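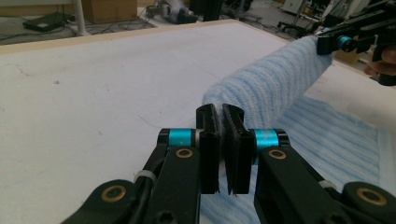
Page 3 of 8

Matuvgate Housekeeping Forum
Board: Linen, Laundry and Storage
Topic: Rolling or folding of bath towels in guest rooms

linen_desk_matuvgate
Posted 09:40

Members are reminded that the previous two pages dealt with the laundering of coloured towels, and that the question of storage was carried over to this page at the request of several contributors. The board wishes to arrive at agreed wording for the April revision of the Linen Handling Notes. The draft paragraph at present reads as follows:

"Bath towels shall be folded lengthways in three and then rolled from the short end. The finished roll shall be placed on the shelf with the loose edge underneath."

Comments are invited on whether rolling should be required, recommended or left to the discretion of each house. The light blue and white striped towel at the head of this page is of a ribbed pattern similar to that in use at several member houses, and contributors may wish to bear such towels in mind when replying.

Iltow_House
Posted 09:58

Iltow House supports the draft paragraph. Rolling was adopted here two seasons ago in place of the flat fold, and the shelves in the first-floor linen room now take 100 bath towels where they formerly took fewer. Staff are able to draw one towel from the row without disturbing the rest. Under the earlier arrangement a pile had to be lifted in order to reach a particular size, and the pile was seldom put back straight.

We would ask only that the words "folded lengthways in three" be reconsidered. A towel of the larger size, when folded in three, produces a roll too thick for a standard pigeonhole.

top_shelf
Posted 10:15

I must record an objection. The draft treats rolling as the settled practice of all members, and it is no such thing. At my place of work towels are folded flat and stacked by size, with the fold facing outwards, and we have received no complaint on the matter from guests or from staff.

A rolled towel takes longer to prepare. It must also be opened out before it can be hung on a rail, and it then shows creases across its width. Where a house hangs its towels in the bathroom, the rolling is labour spent twice.

linen_desk_matuvgate
Posted 10:22

The objection is noted. May I ask whether top_shelf has any figures for the time taken? The board has been asked on previous occasions to base its wording on practice in the houses, and it would be of help to have something to set beside the account from Iltow House.

top_shelf
Posted 10:41

We timed a batch of 15 towels by each method. The flat fold was completed in a little over half the time needed for the rolls. I accept that our staff are accustomed to folding and are not accustomed to rolling, and that the comparison is to that extent unfair. I do not accept that practice would remove the whole of the difference.

Dhanial_Lodge
Posted 11:05

Dhanial Lodge uses both methods and would prefer that the Notes permit both. Hand towels and face cloths are rolled and placed in a basket by the basin. Bath towels are folded flat for the rail. Pool towels are rolled, as guests carry them out of doors under the arm.

On the matter of striped towels, we would draw attention to a point of appearance. Where the stripes run across the length of the towel, they pass around the roll as bands. Where they run along the length, they show chiefly as a spiral at the end, and a roll that has been started unevenly is very noticeable. A house that changes its pattern may therefore find that its rolls look less tidy than before, although the staff are doing nothing differently.

Iltow_House
Posted 11:19

We have had the same experience. A ribbed towel also has more grip on itself than a smooth one and is less inclined to come undone on the shelf. Our plain white towels require a firmer first turn.

pressing_room_2
Posted 11:37

Could the Notes say something about the first turn? New staff are generally told to "roll it tightly", and the result is a roll that is tight at the outside and hollow in the middle. The instruction given in our pressing room is set out here in case it is of use.

Lay the towel on a clear table and smooth it with the flat of the hand.
Fold in the long sides so that the edges meet or overlap slightly.
Turn over the first hand's width and press it down.
Roll away from the body with both hands, keeping the ends level.
Stop when a short length remains, pull it smooth, and complete the roll.

The fourth line is the one most often neglected. If one hand runs ahead of the other, the roll takes on a cone shape and will not sit square on the shelf.

top_shelf
Posted 11:52

The instruction is clear and I have no quarrel with it as a description of how to roll a towel. My objection is to the word "shall". A house which has shelving of full depth and hangs its towels on rails gains nothing from a rule of this kind, and would be marked down at inspection for a practice that serves its guests perfectly well.

I would also question the folding inwards of the sides on towels with a deep pile. The thickness at the centre is considerable, and such towels, if put away with any damp in them, will develop a smell. A flat stack allows the hand to be passed between the layers to check.

Iltow_House
Posted 12:10

With respect, a towel with any damp in it should not be put away by either method. The Notes already provide for this in the section on drying. A stack of folded towels holds damp at the centre every bit as well as a roll does, and the weight of the upper towels makes matters worse.

top_shelf
Posted 12:16

I agree that it should not be put away. I am concerned with what is done at the end of a long shift.

Favavico_Supplies
Posted 12:48

Favavico supplies linen to a number of member houses and would offer the following without seeking to influence the wording.

Towels received from us are packed flat, and it is advisable to wash them before first use by whichever method they are later stored. New towels shed fibre and are bulkier than they will be after several washes. Houses which test their shelves with unwashed stock will form a mistaken view of how many rolls can be accommodated. One customer returned part of an order of 200 on the ground that the rolls did not fit the cupboard, and reordered the same article the following month.

linen_desk_matuvgate
Posted 13:05

The board is grateful for these contributions. Having regard to what has been said, the following revised wording is offered for comment:

"Bath towels may be rolled or folded flat, provided that one method is used throughout any one room or store. Where towels are rolled, the sides shall be folded in to suit the width of the shelf, the ends of the roll shall be kept level, and the loose edge shall be placed underneath. Towels shall be fully dry before being put away."

The instruction supplied by pressing_room_2 would be added as an annex, subject to that member's consent.

pressing_room_2
Posted 13:11

Consent is given. Please change "a short length" to "a hand's width" in the last line, for consistency with the third.

Dhanial_Lodge
Posted 13:20

The words "throughout any one room" would prevent the arrangement described in my earlier post, under which hand towels are rolled and bath towels hung in the same bathroom. Might this be altered to "for towels of any one size"?

top_shelf
Posted 13:34

I support the alteration requested by Dhanial Lodge. With that change my objection to the paragraph is withdrawn. My view of rolled bath towels is not.

Iltow_House
Posted 13:42

Iltow House would have preferred a single method for bath towels and asks that this be recorded. We will not oppose the revised wording.

linen_desk_matuvgate
Posted 14:00

Both amendments are accepted and the preference of Iltow House is recorded. The topic will remain open for comments on the annex only. Questions concerning bath mats should be raised under the separate heading on the main board.

Go to page: 1 2 3 4 5 6 7 8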